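Okay, kebab thread. I've been promising this since we moved to Clustdale and I finally have a free lunch break.

1/ Flat metal skewers over round ones for ground meat. On a round one the meat just spins when you try to turn it and you end up cooking the same side twice. Ask me how many cookouts I lost to this!

2/ Grate the onion, then squeeze it like it owes you money. Wet onion = kebab on the coals. I keep the juice for marinating chicken.

3/ My skewers used to live in a drawer and I stabbed myself weekly. Get them standing up in something tall. 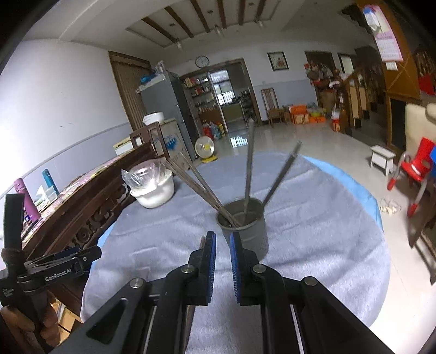
4/ Fat! 80/20 beef or don't bother. My cousin Bushra Rana swears by lamb shoulder and she's probably right, but have you seen lamb prices lately??

5/ Knead the meat with the salt for a good long while, until it's sticky and a little gross. Then fridge, at least 4 hours. Overnight if you can stand it.

6/ Wet hands, small handful, press it on thin, and leave bare metal at both ends (you need something to rest on the grill and something to grab). 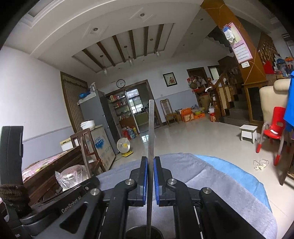
7/ Don't touch them for the first couple of minutes. I know. Go make the yogurt sauce or something.

8/ Sumac onions on the side, always. Spice mix is next week, I still have to measure what I throw in.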